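Household Durables and the Trade Balance
Shamim Butt, term report, March

1. Data
The sample covers 726 import entries filed through the port of Parkis. Entries under 200 dollars were dropped. Values are in constant prices.

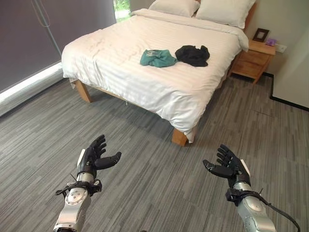

Figure 1. Double bed, pale wood frame.

2. Method
Imports were regressed on income and the exchange rate, each with one lag. The Tureck deflator was used throughout. Textiles were entered as a separate group. 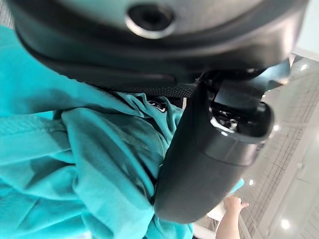

Figure 2. Teal fabric garment.

Machinery was kept apart from consumer goods, following Stojanović. The split adds one dummy variable.

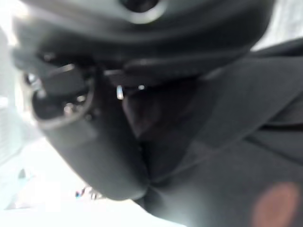
Figure 3. Dark gray housing and metal fasteners.

3. Results
The income term is positive and significant. The exchange rate term has the expected sign but is weak after the second quarter. Dropping the Plemon entries changes neither result.

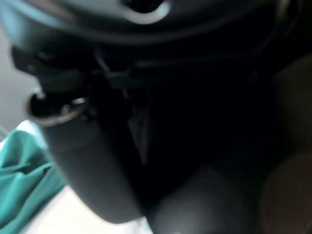
4. Limits
Services and re-exports are excluded. Freight costs were not available by entry.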